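Progress report to the Lornier Fund
Friday, March 1, 2024

The restoration of the Moroz training glider continues at our Maden hangar. In this period we inspected 159 rib joints in the left wing, and 26 of them needed new glue. The work on the right wing has not started.

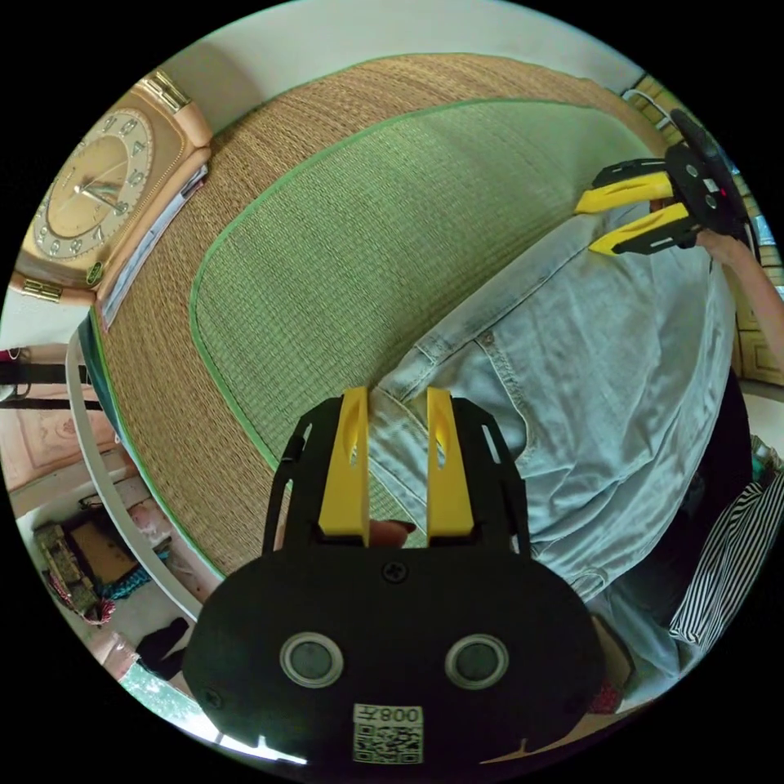
The fabric for the tail was ordered from Tukis and came with a delay of 13 days. We used this time for the cockpit – the seat and the rudder pedals are now fitted again.

We have spent almost 3 percent more than planned, mostly on transport. We ask for your permission to move the first ground test to August.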